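# A Benchmark Kit Should Sell You the Reset

The Cosero kitchen kit from Gebru costs $240 a month on an annual plan. For that you get a box of props, a set of task sheets, a scoring sheet and access to a service that replays your logs and returns a report. You supply the arm, the counter and the appliances. Kalorley, where I work on test procedures, has had the kit long enough for me to form a view of it. The props are good. The task sheets are adequate. The report measures the wrong interval, and I think that problem is common enough in this class of product to deserve a longer complaint than the feedback form allows.

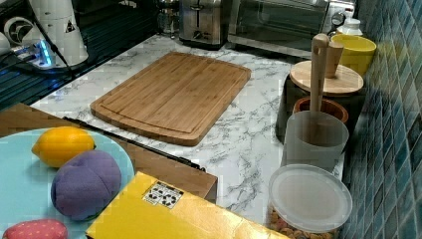
**Flimarport, 1/6/25** – The task everyone runs first is toast. A wooden slice starts on the cutting board and has to end upright in a toaster slot. It is a sensible choice of task. The slot is narrow, the slice has a clear right and wrong orientation, and the metal around the opening is reflective enough to bother most depth cameras. A policy that can do it has shown something about grasp height, wrist angle and the last inch of descent.

The Cosero report scores a toast episode from the first commanded motion to the moment the slice is released. Success is binary. Time is recorded to a tenth of a second. You can sort episodes by length, filter by prop and export the table. All of that works as documented.

What the report leaves out is everything between release and the next first motion. In our setup that is where most of the labor goes. The slice has to come out of the toaster and go back on the board, the toaster has to go back to its position if it was pushed, and anything else that moved has to be put back or deliberately left. In the kit as sold, a person does this by hand, following a line on the task sheet that reads "restore the workspace." The line doesn't say to what tolerance. It doesn't say whether the toaster may overlap the board, which matters a good deal on a short counter, or whether the toy fruit should be in reach or pushed to the back with the mugs and canisters.

Omolara Ibrahim and I ran the toast task with the same policy and the same arm, and got results far enough apart that we first suspected a calibration fault. There was no fault. She restored the board to a fixed angle each time. I put it down wherever it looked about right. Both of us had followed the sheet. The report gave our two runs the same label and averaged them.

Gebru's position, as Thanasis Stergiou put it to me by email, is that variation in the reset is realistic and that a useful policy should tolerate it. I agree with the second half. The first half depends on knowing what the variation was. A person resetting a scene late in a session tends toward the laziest layout that still passes, and that layout is often an easy one. If the layout isn't logged, the customer can't separate a policy that got better from an operator who got tired.

The kit already has the data to fix this. The service receives a camera image at the start of every episode and uses it only as a thumbnail in the table. Board angle and toaster position could be estimated from that image with modest effort, and two extra columns would let the customer see the spread. I would pay for those columns before I paid for anything on the published road map, which is mostly new props.

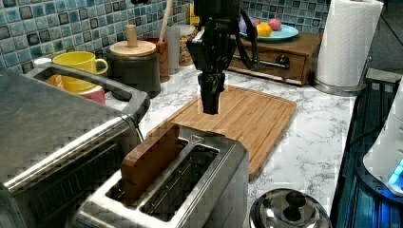

A stronger version of the argument is that the arm should do its own reset, and that the kit should score it. Pulling a slice out of a slot is a harder problem than putting it in. The fingers have to close on the exposed part, the lift has to be close to vertical, and a small error in yaw will bind the slice against the grill and take the toaster along with it. A lab that can automate this step can run overnight. A lab that can't is limited by how long someone is willing to stand next to the counter.

Our numbers on this are small, and I offer them as one site's experience. We collected 1,000 toast episodes with manual resets before changing anything. After that we wrote our own extraction task, using the Cosero slice and a copy of the Cosero sheet, and alternated it with insertion. Kayode Ibrahim set a limit of 3 failed extractions in a row before the arm stops and waits for a person. With that rule in place the operator's job went from constant handling to checking in now and then. Extraction also exposed a weakness in our gripper fingertips that insertion had never shown, and we changed the pads.

None of this needed new hardware. It needed a task definition, a stop rule and a place in the report for the result. The report has no such place. Extraction episodes are uploaded as "custom" and come back without a score.

There are fair objections. Roswitha Tiedemann, who runs a smaller bench than ours with an older arm, told me she would drop the service if the reset were scored, since her arm can't reach into the scene from a useful angle and she would be paying to receive a column of failures. The answer is to make it optional and to print which mode was used at the top of the report. Another objection is that paired tasks contaminate each other. A slice left crooked by a bad insertion makes for an unfair extraction. That is true, and it can be handled by logging the starting state, the same change I asked for above.

I should be clear about what I'm not complaining about. The toy food is consistent in shape from box to box, as far as we have compared. The wooden slice has held up through a lot of contact with metal edges. The 4 task sheets are short and written by someone who has run the tasks. The clutter guidance is better than most: it tells you to leave ordinary kitchen items on the counter and not clear a tidy rectangle around the work area. Support answers within a working day. For a group setting up a first kitchen bench, I would still recommend the kit over assembling props from a toy store.

I would recommend it with a condition. Before running the first episode, write down the board position, the board angle, the toaster position and the list of objects allowed within reach. Tape marks are fine. Photograph the layout and keep the photograph with the logs, outside the service, because the thumbnails are deleted when a plan lapses. Have two people run the same short block and compare. If the results differ by more than you can explain, fix the sheet before collecting more data.

Bello Olaniyan has drafted a replacement for the "restore the workspace" line, with tolerances and an extraction variant, and we have sent it to Gebru. It fits on one page. Our plan comes up for renewal in June, and I'd like to see the page in the box by then.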